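Vumoston Grounds Automation Board
Section: Outdoor Units, Setup and Maintenance
Thread: Patrol unit 2, heading drift on the long straight to the shed

Posted by t_atallah
09/11/2021

Members are asked to advise on the following. Unit 2 at the Clorkbridge site has begun to wander on the paved straight that leads to the white shed. The fault appears on the outbound run only. The unit leaves the start point correctly, holds the center of the path for a time, and then moves slowly toward the metal edging on the right. On two occasions it has come close enough to trigger a protective stop.

The wheels were changed in the last service period. The mast was taken off for that work and put back by our own staff. The navigation settings were not altered. The log gives a heading error that grows steadily along the straight and clears once the unit has turned around. I would be grateful for guidance before I request a site visit from Kong.

Tamer Atallah
Site Operations, Clorkbridge

Posted by m_bepari

Please confirm whether the wheel diameter was entered again after the change. New tires are slightly larger than worn ones. If the left and right values in the drive table are not the same as the wheels fitted, the unit will believe it is driving straight while it is in fact following a wide curve. The table is on the second page of the drive menu.

Please also state the tire pressure on each side, taken with the unit standing level.

Posted by t_atallah

Both diameters were entered again and the values match. Pressures are equal. I have attached the drive table to the service record, reference 138.

Posted by l_costigan

I do not believe this is a drive fault. A wrong wheel value would produce drift in both directions of travel, and Mr. Atallah reports it outbound only. In my view the mast should be examined first. If the receiver at the top was refitted with a slight twist, the heading offset stored in the unit will no longer be correct.

The procedure we follow at Zultarbridge is set out here for convenience.

Park the unit on level paving with the brakes on and the drive isolated.
Loosen the mast collar by hand. Do not remove the bolts.
Turn the mast until the mark on the collar meets the mark on the deck.
Tighten the bolts in turn, a little at a time.
Restore power, allow the receiver to settle, and run the heading calibration from the service menu.

Lorraine Costigan

Posted by m_bepari

With respect, a twisted receiver would also be wrong in both directions. Ms. Costigan's argument against the wheels applies equally to the mast. I would ask that the drive table be ruled out by a measured run before anyone loosens the collar. Once the mast has been moved, the evidence is gone.

Posted by l_costigan

That is a fair objection, and I accept that the collar position should be recorded first. I do not accept that the two cases are equal. The return run at Clorkbridge uses a separate stored route, and the receiver may carry less weight in it. Mr. Atallah should check the route file for each direction.

Posted by m_nanayakkara

I look after the route files for this group of sites. The two directions do use different weighting. Outbound relies mainly on the receiver. The return uses the forward scanner and the edging as its guide. This arrangement dates from last December and was made at the request of the site, as the gravel side gives the scanner very little to work with on the way out.

Ms. Costigan's explanation is therefore consistent with the log. I would still support a measured run, which takes little time — and it costs nothing.

Mahfuz Nanayakkara

Posted by m_saha

A further point regarding maintenance. The service interval for the mast collar is 3000 operating hours, and the bolts are to be checked after any removal. In my experience this second check is often missed. I would recommend that it be added to the site sheet as its own line, with a space for initials.

I would not recommend widening the stop distance from the edging as a temporary measure. It hides the fault and the unit will continue to drift.

Posted by t_atallah

Thank you all. I carried out the measured run this morning under manual control and the distance recorded by the drive agreed with the tape. The drive table is therefore cleared. I then marked the collar position with a paint pen and compared it with the deck mark. It is out by about 3 degrees.

The collar will be reset tomorrow with the unit isolated, following the steps given by Ms. Costigan. The unit remains in manual control until the calibration has been accepted. I will post the outbound log for the full length of the straight, from the start point as far as the shed, so that Ms. Bepari may compare it with the earlier record.

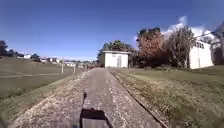 The bolt check suggested by Malsha Saha has been added to the site sheet as a separate line and will be signed at each removal of the mast.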